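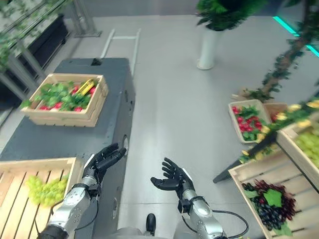
Last updated: December, 11:40 pm

Spent the evening on produce, at my age. There is a way to put grapes in a crate and I have not found it. You lay the bunch down and it looks dropped. You prop it up against the slats and it slumps by the time you've walked to the door and back. I tried it on the left, then the right, then gave up and had a sandwich.

Halvard Dalen says the trouble is the crate. The slats are too far apart, he says, and the eye goes straight through to whatever is underneath. Halvard has opinions on slats. He has opinions on the shelving too, which he wanted in white and which arrived gray, and he has been wounded by this for the whole of December. I like the gray. I told him it makes the greens look greener and he said that was what people say when something has come in the wrong color.

Radishes, on the other hand, are no trouble. Put red radishes in among leaves and everyone thinks you've been to art school. The crate on top of the cabinet took me no time at all and it's the only thing in the place Þórarinn Toft has ever complimented. He said it looked "like a shop." It is supposed to be a shop, or the corner of one, so I'm choosing to take that well. Then he asked why there was something yellow in a packet in with the vegetables. I said it was for contrast. I had put it down to free up a hand and forgotten it.

The vine is its own department. It came from the Brekano people in a box much too small for it, and I spent most of the afternoon on the stepladder persuading it to hang over the top of the shelves as if it had grown there. Left alone it sticks straight out like a coat hook. I got it draping in the end and have forbidden anyone to open the window near it.

We also had the annual cabinet discussion. Þórarinn wants it turned around so the side with the two round holes faces the wall. I want it left where it is, having been on the other end of it the last time it moved. It weighs what a small horse weighs. He said it would take 2 minutes. I said in that case he could start without me, and he went to look for the invoice from Puvero, something he does when he wants to leave a room with dignity. Also he thinks the floor needs more on it. Baskets, a barrel, a sack of something. I have only just got the floor clear and I intend to stand in the doorway and admire it for at least a week before anybody rolls in a barrel.

Spent 30 dollars on fruit and vegetables, kept the receipt, lost the receipt. Found it again in my coat along with last month's.

Tomorrow: ask Amundsen about a crate with the slats closer together, so Halvard can be happy and find something else. More grapes, a bigger bunch. Possibly pears – a pear at least stays where you put it. Move the stepladder before Þórarinn gets in and decides it's an invitation.

Feet hurt. Ate four of the spare radishes standing at the sink and called it supper, the sandwich having been at six.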